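Wed 26 January

The arm can now move to the same place two times in a row. For many of you this will sound like a small thing. I have worked toward it since July, in the evenings and on the weekends when the shared workshop is open, and I am very happy with it.

I should say again what the machine is, as some people found this blog through the post on glue. It is a small arm with four joints and a simple two-finger gripper, and I call it Protis. The job I want from it is modest: pick up sorted screws from a tray and put them in the small drawers of my screw cabinet. My father had a cabinet like this and he kept it in perfect order by hand. I am less patient than he was, so I build a robot, which has now taken more hours than he spent on his cabinet in his whole life.

## The shoulder joint

The biggest problem was in the shoulder. In my last post I wrote that the gear was bad. I was wrong and I want to correct it. The gear is fine. The hole in the printed bracket was too large for the shaft, and the set screw was pushing the shaft to one side. When the arm was lifting, everything looked good. When it was going down, the shaft moved a little in the hole and the gripper arrived in another place.

I found this only after Kenna Buchanan put her finger on the joint while the arm was moving. She repairs bicycles at the other end of the workshop and she is used to feeling for play in a bearing. "There is a click in it," she said, and went back to her wheel. I had looked at graphs for two weeks.

The new bracket I made from an aluminum block. It was my first real part on the milling machine. I broke one cutter because I lowered it too fast, and I have replaced it. The bearing is from Oltier, the same type as in the elbow, pressed in with the vise and a piece of wood. Please do not use a hammer for this, even a soft one. I did it on the elbow and I had to buy the bearing a second time.

The motor driver is still the old Wurberg board. It becomes quite warm after a long session, so I screwed a small fan to the side of the box. The fan makes a terrible noise. I will look for a better one, but the temperature is good now and I could leave the program running through my whole lunch.

## Cables

I also changed how the cables go. Before, they were tied along the upper arm with plastic ties, and each time the elbow was bent fully, the encoder cable was pulled. Sometimes the reading jumped and the arm stopped with an error. Now there is a free loop at the elbow, and the ties are only on the straight parts. I lost a little of the clean look.

For the connectors I followed the advice of Đàm, who left a long comment under the post from July. He told me to crimp everything and solder nothing that moves. I had soldered nearly everything. It took a full Saturday to do it again, and my crimping became acceptable only near the end of that day, so the connectors at the base, which I made first, are the ugly ones. They hold.

## The long test

For testing I wrote a very simple program. The arm goes to a home position, moves to the tray position, closes the gripper, opens it, and goes home again. It writes a line to a file each time. On the first evening it stopped after 17 cycles, and the reason was my own mistake in the code: I had forgotten to reset a timer. On the next try it reached 298 and then a screw fell out of the base. I put thread lock on all the screws in the base and in the shoulder.

Last weekend it made 1,231 cycles, and I was the one who stopped it, because the workshop was closing. At the end I compared the tray position with the position from the morning. With my cheap dial indicator I could not find a difference that I would trust.

## Looking down

The next step is the small camera at the wrist, which should find the screws in the tray. A dark screw on a pale ground should be easy for a program, or so I believed when I began. My code is very basic. It takes the picture, makes everything either black or white at some limit, and looks for shapes which are long and thin. It has no idea what a screw is. 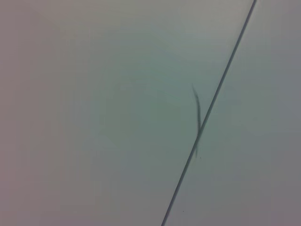

My detector has trouble with thin things, and I now understand better why. A screw seen from above is a long dark shape, and so are many other things when the camera is very close. The straight dark line going diagonally across the pale surface is much longer than any screw I own, so a limit on the length can throw it away. The short curved strand which crosses it, maybe a hair or a fiber, is more difficult. It has blurry edges and a length that a program could believe in, and where it meets the line the two become one shape. The brightness is also not even: it is lighter toward the upper middle and darker at the sides, so one fixed limit for black and white will never be right everywhere.

I plan three changes. First, I will calculate the limit separately for each small region of the picture. Second, I will check how straight a shape is before I accept it, and how wide. A screw has a head, and its width changes at one end in a way I can measure. Third, very small shapes will be removed before all the other steps, which takes care of dust.

There is also the question of light. I have a ring of white LEDs from an old microscope and I would like to mount it around the lens, but the bracket there is already crowded and the ring adds weight exactly where I do not want it. If somebody has put a ring light on a small arm like mine, please write to me which diameter you used and how you fixed it. I would also be glad for advice on a quiet 12 volt fan.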